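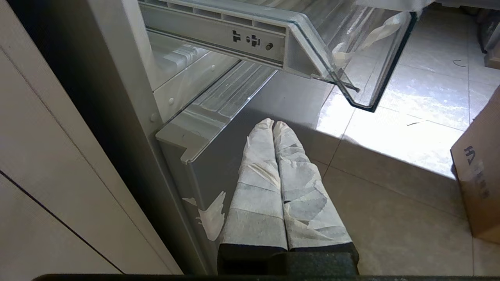 4.3 Removing and refitting the drawers

The drawers in the Prilell upright models slide on molded rails in the side walls of the compartment. They can be taken out for cleaning, for defrosting, or to make room for large items. The procedure is the same for all drawers except the lowest, which is shorter and has no end stop.

CAUTION: Empty each drawer before removing it. A full drawer can tip forward when it passes the end stop.

CAUTION: Do not hold the drawer by its front panel alone. The panel is fixed at the ends and is not meant to carry the weight of the drawer.

Before you start

Open the appliance door to at least 90 degrees. If the door stands against a wall and cannot be opened this far, pull the appliance forward first (see 2.2, Positioning). Lay a dry towel on the floor in front of the appliance.

Remove any transport tape or protective film still on the drawers. Pull film off slowly, starting at a corner. Adhesive left behind can be wiped away with lukewarm water and a little dish soap. Do not use solvents, scouring powder or a metal scraper on clear parts.

To remove a drawer

1. Pull the drawer out until it reaches the end stop.

2. Put one hand under each side of the drawer, close to the front.

3. Lift the front by 10 mm. The drawer is now free of the stop.

4. Keep the front raised and pull the drawer straight toward you. Do not twist it.

5. Set the drawer down flat on the towel. Do not stand it on its front panel.

Note: If the drawer does not move in step 4, it may be held by frost. Do not force it. Switch the appliance off, leave the door open and try again after 17 minutes. If there is heavy ice on the rails, defrost the whole compartment as described in 5.1.

To clean the drawer and rails

1. Let the drawer reach room temperature before washing it. Clear plastic taken cold from the compartment can crack in hot water.

2. Wash by hand with a soft cloth. The drawers are not dishwasher safe.

3. Wipe the rails from back to front. Crumbs and ice collect at the rear, where they keep the drawer from closing fully.

4. Dry all parts. Water left on the rails will freeze and the drawer will stick.

To refit a drawer

1. Hold the drawer level with the rails, front slightly raised.

2. Place the rear corners on both rails at the same time and slide the drawer in until it passes the end stop.

3. Lower the front and push the drawer fully home.

4. Open and close it twice. It should run freely and stop before it comes out. If one side sits higher than the other, remove the drawer and repeat from step 1.

5. Close the appliance door and check that the seal touches all the way around – a drawer that is not fully in will hold the door open by a few millimeters.

Note: Wide drawers have an inside width of 358 mm. Baking trays 400 mm wide will not fit, even at an angle.

Replacement drawers and front panels are ordered separately. Give the model number from the rating plate and the position of the drawer, counted from the top.

Prilell Household Appliances | Contact | Spare parts | © 2012 Prilell. All rights reserved. | Back to top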